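4.3 Fitting and Checking the Finger Pads

This section applies to the Putside hand-held gripper supplied with the Brevness starter kit. Read it in full before the gripper is used for the first time, and again whenever a pad is replaced.

Caution: Disconnect the power lead before touching the fingers. The fingers may close without warning when power is restored.

Fitting the pads

1. Open the fingers to their widest position.

2. Place the pad on the finger arm so that its gripping face points toward the opposite pad.

3. Insert the 2 screws supplied for each pad. Turn them by hand until they meet the surface, then tighten with the driver from the kit. Do not use a powered driver.

4. Repeat for the second finger.

5. Close the fingers slowly by hand. The tips must meet at the same height. If they do not, loosen the screws, adjust the pad and tighten again.

Note: The brass-colored inserts in the finger arms are fitted at the factory. Do not remove them or apply oil to them.

Checking the grip tape

Grip tape is optional and may be applied to one pad or both. Inspect it every 90 minutes during continuous work, and at the start of each session.

1. Open the fingers fully and hold the gripper in front of a plain, light surface. Loose edges are easier to find against a pale background.

2. Look along the inner face of each pad. Tape that is wrinkled, torn or standing out past the edge of the pad must be replaced.

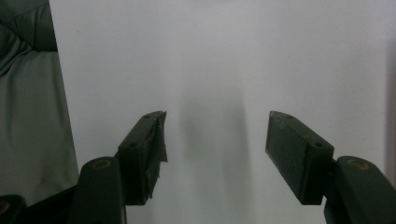
Figure 4-2. Fingers open for inspection. Left pad: tape frayed, replace. Right pad: no tape.

3. Peel off the old tape and wipe the pad with a dry cloth. Do not use solvents.

4. Apply one layer of new tape and press it down for 5 seconds.

Caution: Do not place new tape over old tape. The added thickness affects the closing position.

Replace both pads after 1000 hours of use. Replacement pads and tape may be ordered from Negash under the Rusano spare parts list. See Section 7.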